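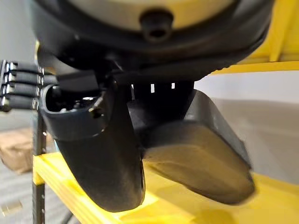
Gripper, black, two fingers

Re: [pladgate-users] Archive index rebuild stalls

> Rebuild on the Grollport mirror stops at record 3664 every time.
> Log ends without an error. Disk has plenty of space left.
> Is this the old Bukia locale bug?

Different bug. Bukia fails on the first read, before any records are written. Check the subject header on the next record. If it is folded over more than 2 lines, the parser waits for input that never comes. Limit is 987 bytes after unfolding.

The patch is in the Delorme branch. Apply it, delete the lock file and rerun with --resume. Please post the tail of the log if it stops again.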